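Recording pick-and-place demos with the hand gripper – a how-to for new club members

Posted Sunday, February 4, 2018 by Keerthana Kurian, Surnville Robotics Club

Quick version of what I keep repeating at the bench. Read it before your first session, then come find me or Tekle Fikre if something's off.

What you need

The hand gripper with both markers clean. Charged camera. A blank card, formatted. One container, one main object, a few extra things for clutter. The log sheet. Tape for the floor spot where you stand.

Step 1. Check the markers

Wipe both squares with a dry cloth. No alcohol, it takes the print off. If a corner is peeling, stop and reprint, don't glue it back down. The tracking script finds the fingers from those squares and a bent one gives you garbage widths for the whole session. Ask me how I know.

Open and close the gripper five times, slowly, all the way each time. Record this as its own clip. Name it "calib" plus your initials. Skip it and the rest of the card is useless to us.

Step 2. Set the table

Pick a container with an opening you can get your hand and the gripper into without twisting your wrist. Soft boxes are harder than bins, the walls sag and the fabric shifts when you bump it. Good for training data, annoying for beginers. Do a bin first.

Then the clutter. Two or three things outside the container, different sizes. Move them between takes. If they never move, the model learns "go left of the book" and we lose a month. That was October.
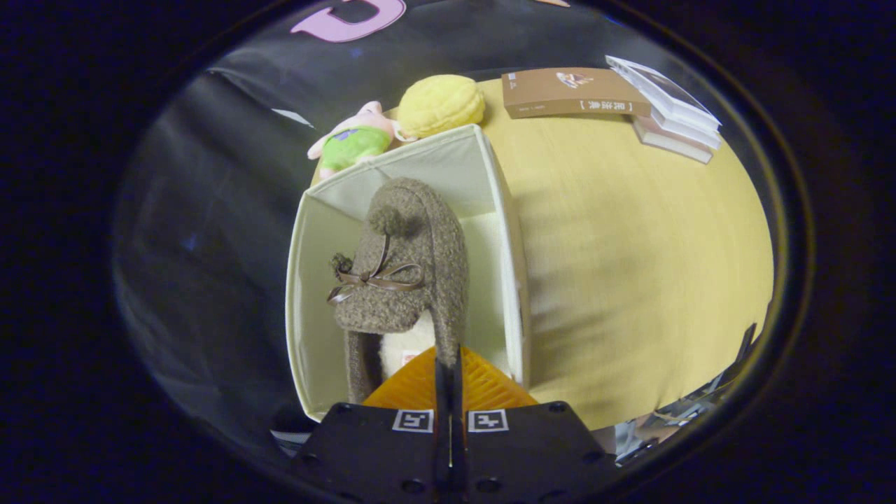 Object choice matters more than people think. You want something with a part you can plan a grasp around, plus something awkward about it. The slipper in the storage box is a good one to practice on – fuzzy all over, standing toe up, with a bow and pom-poms on the front. Go for the body of the slipper and leave the bow alone. Grab a tail of the bow and you get a dangling lift, and those get tossed at review. The pig and the books are clutter for this task, don't touch them during a take.

Step 3. Record a take

Start with the gripper well back from the container, fingers open. Hold still for a beat. Press record with your other hand, then get that hand out of view.

Move in at a steady speed. Slower than feels natural. Pause before you close. Close until the pads bend a little, then lift straight up or straight out, whichever the task card says. Put down, open, back off, hold still. Stop.

One try per clip. If you miss, finish the motion anyway and mark it "miss" on the sheet. We keep the misses. Don't delete anyting off the card.

Step 4. Reset

Object back in, new angle. Toe up, toe down, on its side. Shift the container a hand's width. Swap the clutter. A full set is 40 takes per object, so find a rhythm and take breaks, your wrist will complain otherwise.

Step 5. Upload

Card goes in the reader by the window. Copy to the Gashaw folder (the shared one, NOT the one called Gashaw-old). Run the check script. It prints every clip where it lost a marker for too long. Redo those the same day while the table is still set up.

Common problems

Marker lost near the container – you're tilting too far, or your sleeve is over it. Roll your sleeves up.

Width jumps around – calib clip was too fast. Do it again.

Blurry on the way in – turn on the second bench light and slow down.

Script says "no calib" – check the file name. Lower case.

Sign-up for bench time is on the door. Tekle has the spare pads.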